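Storow Bench Cell for Demonstration Capture

February
By Cristian Pacheco
4 min read

The Storow is a bench-scale work cell for recording manipulation demonstrations on small assemblies. It is supplied as a table, an arm, a fixture plate and a recording unit, and it is meant for groups that need training episodes for a learned policy on tasks with tight tolerances: seating modules, handling connectors, placing and removing boards. It is not sold as a production cell and carries no cycle-time rating.

Work surface

The table is built from slotted aluminum extrusion. Any slot accepts the standard Storow clamps, so a workpiece or fixture can be moved and locked again without drilling. Position is recorded at the start of every session by touching the arm to two reference points. If the workpiece is moved during a session, close the session and open a new one. Episodes recorded before and after a move should not share a calibration record, even when the shift is too small to see.

The most common workpiece among current users is a desktop computer laid on its side with the side panel off and the open face up. Everything the arm has to reach is then approached from above, and the chassis walls become the main collision constraint. Operators should rehearse the approach over the near wall several times before recording. A demonstrator who hesitates at the wall will teach the policy to hesitate there as well.

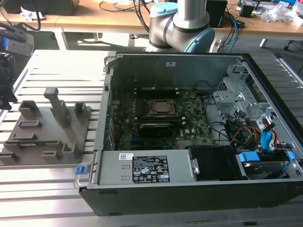
Cristian Pacheco

Fixture plate

The gray fixture plate sits on the table to the left of the tower. It is 3D-printed, with raised holders and slots spread over its surface and a tall notched post standing toward the upper middle. One of the lower slots has a thin green circuit board strip in it. In the tower itself, a black memory module lies next to the processor on the motherboard.

Plates are printed to order from the user's part list. A holder should present the part at a repeatable angle and leave enough of it exposed for the fingers to close. Slots that are too snug cause more trouble than slots that are too loose: the part lifts at a tilt, the demonstrator corrects by hand, and the correction ends up in the data. Elvira Agudelo, who handles plate orders, will check a drawing before printing if the mating part is sent with it.

Recording unit

The Prurker recorder logs joint positions, gripper state, operator input and all camera streams against one clock. A fixed workspace view is required, and a second view is optional. Streams are written as separate files and joined by timestamp at export, so a damaged video does not cost the joint data.

Each episode carries the following fields:

Task name and variant
Operator
Plate revision
Start and end markers
Outcome (success, partial, failure)
Free-text note

The outcome field is set by the operator before the next episode can start. Failures are kept. They are excluded from the default export and can be added back with one setting. Several users train a separate success classifier on them, and a set with no failures in it is of little use for that purpose.

Session planning

The default session is 40 episodes with a pause after every 13. The pause can be shortened but the recorder will not let it be skipped. Operator drift is the main source of inconsistency in the sets we have reviewed - grasps move toward the wrist's comfortable range late in a session, and approach speed goes up.

Vary one thing at a time. A sensible order is part position in the holder, then chassis position on the table, then lighting. Daylight is a real variable in a room with windows, and the time of day is stored with each episode so that it can be balanced later. Loose cables inside a chassis also change shape between episodes. Leave them as they fall unless the task depends on them, and do not tie them back for recording if they will be free when the policy runs.

Before working on a computer chassis, disconnect it from power and leave it disconnected for the whole session. The power supply may stay in place. Keep its housing closed.

Export and compatibility

Export is to the Bellatow episode format or to plain folders with a table of timestamps. Resampling is off by default. When it is on, joint data is interpolated and images are matched to the nearest frame. The original files are left as recorded.

Supply

The cell ships in 4 crates and needs one person with basic tools to assemble it. The computer chassis and other workpieces are not included. Arango mounting brackets for additional sensors are ordered separately, as are spare plates. Questions on recorder setup go to Abelardo Cabrera, and existing users who need a new plate revision should quote the number of the old one.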